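Robot sorting table draws visitors to Trundis open day

TOKETLOW – Trundis opened its workshop to the public on Wednesday, March 25, 2020, and gave visitors a close look at robots learning to put away household goods.

The open day centered on a green-topped work table with two robot arms and a set of colored plastic bins. Jars, small bottles, paper cups and spice tins were among the things laid out for the arms to handle. Staff changed the items between sessions, and visitors were free to ask questions while the arms were working.

Albertina Pacheco, who runs the sorting project, told one group that everyday objects are harder for a machine than factory parts. A glass jar can slip, she said, and a paper cup can be crushed by a grip that would suit a tin.

"People put groceries away without thinking about it," Pacheco said. "We have to think about every one of those moves."

The company has logged 806 practice sessions on the project since August. In each one, the arms are given a mix of items and a set of bins, and the results are checked by hand afterward. Pacheco said the arms still do better with boxes and tins than with cloth – a folded towel never lands the same way twice.

Trundis calls the sorting program Havano. It was started with Veloso, a housewares supplier that wants to use similar arms to pack mixed orders. Veloso plans a trial at its own warehouse, but the two companies have not set a start date.

Visitors came through in small groups, each staying for about two hours. Several asked about cost and whether a home version was planned. Pacheco said the company has no plans to sell to households and is working only on equipment for warehouses and stockrooms.

Views from the cameras at the table were also part of the program, including close views past the gripper fingers.

Trundis will hold another open day in August. Admission is free, but places must be booked through the front office in Toketlow. 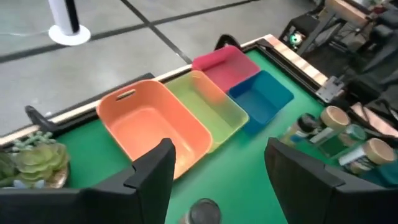
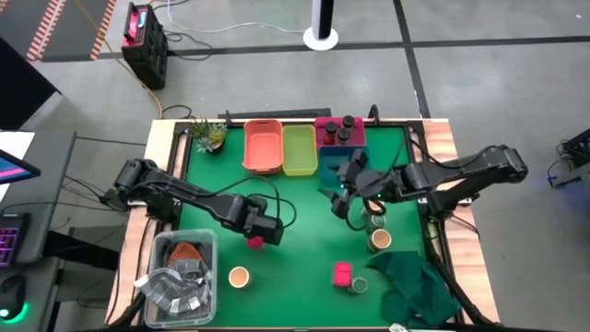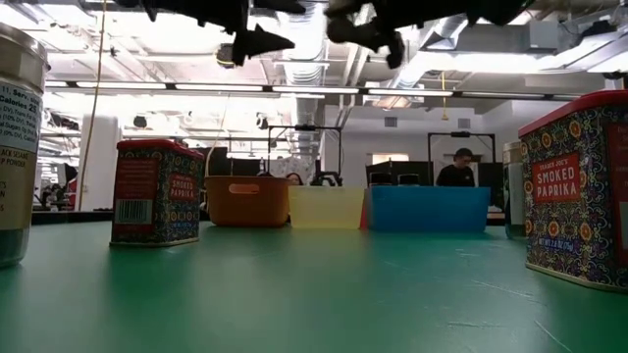
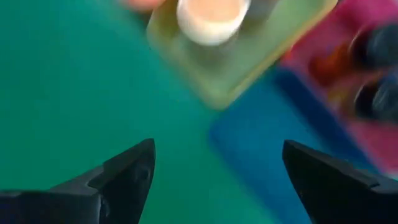
The green-topped work table at the Trundis open day in Toketlow.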